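Gilturance Bin Bench, Set-up Guide
Section 4: Comparing Grippers on the Same Arm
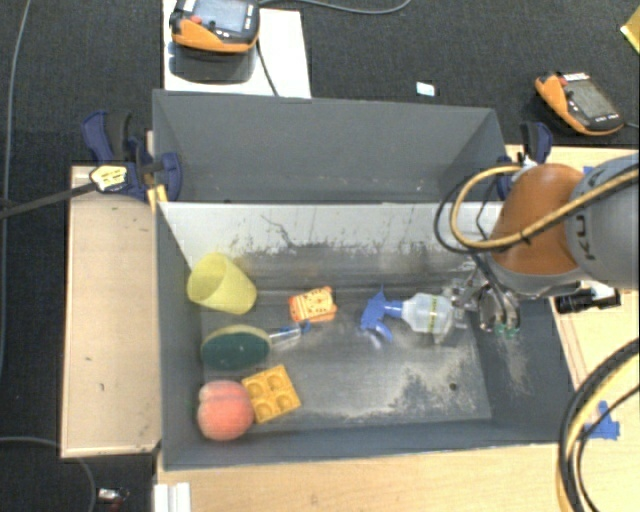 This section assumes the arm is mounted, the safety circuit has been tested, and you have finished Section 3, including the dull part about payload. If you skipped the dull part about payload, go back. The arm will find out even if we don't.

The goal is a fair comparison between two or more grippers picking the same household objects from the same bin. Most comparisons we are sent at Gilturance are unfair in some small way, usually in favor of whichever gripper was more expensive. The steps below remove the easy ways to cheat, including the ones you don't know you're using.

4.1 Before you start

You will need:
The grippers to be compared, with their adapter plates
Two open bins of the same size
Two bench clamps
A test set of mixed objects
The torque wrench from the accessory box (the other wrench in there is for the base)
A printed score sheet, or a spreadsheet and some self-discipline

Choose objects that disagree with one another. A good set has something round, something flat with holes in it, something with a long thin handle, and something that rolls when you look at it. Spray bottles are excellent. They are wide at one end, fussy at the other, and the trigger gives a gripper every chance to grab the wrong part. A cup on its side is worth including too, as is a piece of fruit, real or otherwise. Real fruit should be replaced before it becomes a different object.

Note: Leave out anything sharp, anything heavier than the smallest payload rating in the comparison, and anything you would be sorry to see dropped. Bottles go in empty.

4.2 Fixing the bins

1. Place the two bins end to end within reach of the arm. The front bin is the pick bin. The rear bin is the place bin.
2. Clamp both bins to the table. Push each one firmly by hand from all four sides. If it moves for you, it will move for the arm.
3. Mark the table at the bin corners with tape. Bins get knocked, and "it was more or less there" is not a coordinate.
4. Jog the arm slowly to each inside corner of the pick bin and save the points. Stay 30 mm above the floor for this.
5. Repeat for the place bin.

Caution: Bin walls are taller than they seem from the pendant. Keep one hand on the stop control whenever the gripper is below the rim.

Scuffs on the bin floor are normal and do no harm to the results, provided every gripper gets the same scuffs. Do not swap in a fresh bin halfway through. Magdy Bouazza in our test group once did this out of kindness, and the second gripper scored so well on the clean floor that we repeated both runs.

4.3 Mounting the first gripper

1. Power down the arm and wait for the brakes to click.
2. Release any air pressure and confirm that the line gauge reads zero.
3. Fit the adapter plate, then the gripper. Tighten the bolts in a cross pattern to the value stamped on the plate.
4. Connect the gripper cable and route it with enough slack for a full turn of the wrist in each direction.
5. Power up, load the tool profile, and enter the correct weight and length.
6. Run the open and close test ten times with the bin empty.

Note on step 4: Cable slack is a matter of taste until it catches on a bin wall. Turn the wrist through its whole range by hand-guiding and watch the loops as they go around. A loop that clears the rim at the center of the bin may not clear it at the corners.

Note on step 5: Every gripper has its own profile. Using the last one and hoping is popular, and it is why the Aloditz two-finger model has an undeserved reputation for punching the floor.

4.4 Running the trial

1. Tip the test set into the pick bin. Do not arrange it. If two objects end up leaning on each other, leave them to it.
2. Set arm speed to 400 mm per second. Higher speeds are possible but mostly measure your luck.
3. Start the pick program, or take manual control if you are comparing under an operator.
4. Score each attempt as soon as it ends: clean pick, slipped pick, or miss. A pick counts as clean only when the object is released inside the place bin.
5. After three misses in a row on one object, take it out, write it down, and carry on.
6. When the pick bin is empty, return the full set and tip it in again.
7. Stop after 30 rounds, or when the operator starts talking to the gripper.

Caution: Never reach into either bin while the arm is enabled, even to nudge something. Especially to nudge something. Press stop, wait for the status light, then reach.

If you are using a human operator, use the same one for every gripper and give that person a practice round with each. Yolanda Goicoechea, who wrote the original version of this procedure, also suggests changing the order of the grippers between sessions. Operators get better as the morning goes on and much worse after lunch.

4.5 Changing over

Repeat 4.3 in full for the next gripper. Then check the saved corner points again with the new tool length before running anything at speed. Fingers differ in length by more than their brochures admit.

Inspect the gripper you have just removed. Look for grit in the linkages, worn pads, and bolts that have backed out. The Tazi linkage fingers should be wiped down every 2000 cycles, and the counter for this is under Tool, Service, Count. It does not reset itself. Reinaldo Barros in support would like that sentence printed larger.

4.6 If something looks wrong

Gripper closes but the program reports no object: Check the width threshold. Thin handles often fall under the default.

Object is picked and then drops at the rim: Lower the lift speed before you raise the grip force. Raising the force first works too, but you will need more cups.

Arm stops with a collision warning over an empty spot: Wrong tool profile. See the note on step 5 above, which you may have read with a smile.

Same object misses every time in one corner: The gripper body is meeting the wall before the fingers meet the object. This is a true result, so record it as a miss and leave the object where it is.

Continue to Section 5 for exporting your score sheet.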